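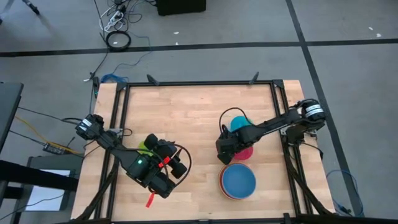

Progress report: operating rules for two-arm tabletop cells
To: Mwanaisha Mwakyusa, Unnithan program office
From: Brian Biwott, Dinunden
Date: 2021-08-12

Status
The draft rules are finished and in use at Dinunden. Herkano has the same text and will send comments in September. Work is on schedule, with one item carried over from the last report.

Work done in this period
We logged 2,974 runs under the draft rules. Operators stopped 441 of them by hand. Most stops were for both arms entering the shared zone in the middle of the table, and the rule for that zone has been rewritten. One arm now has the right of way for the whole task step, and the other waits on its own side until the step is marked complete.

The stop rule is also shorter. Any person in the room may call a stop, and the operator does not ask why until both arms are still. Restart needs a second person to check the table.
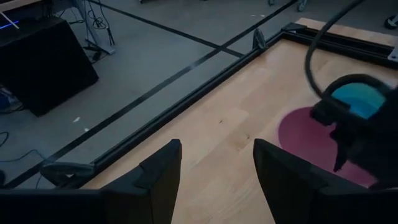
Clearance is the part of the rules that still needs work. The current text gives a distance between gripper bodies and leaves out everything attached to them. A cable like the thick black one curving above the second gripper takes up space of its own, and the next draft will measure from the outermost point of the cable loop. Clamps on the table rails will be treated the same way, as fixed obstacles to be entered in the cell layout before a task is approved.

Carried over
The floor marking section is not done. Cekomdale asked for one tape layout that would suit all sites, and we have 2 proposals. Neither has been tested with carts moving past the table.

Next steps
Revise the clearance section and send it to Herkano.
Choose a floor layout with Cekomdale.
Train 3 more operators on the stop and restart rules.

No change to the budget is requested.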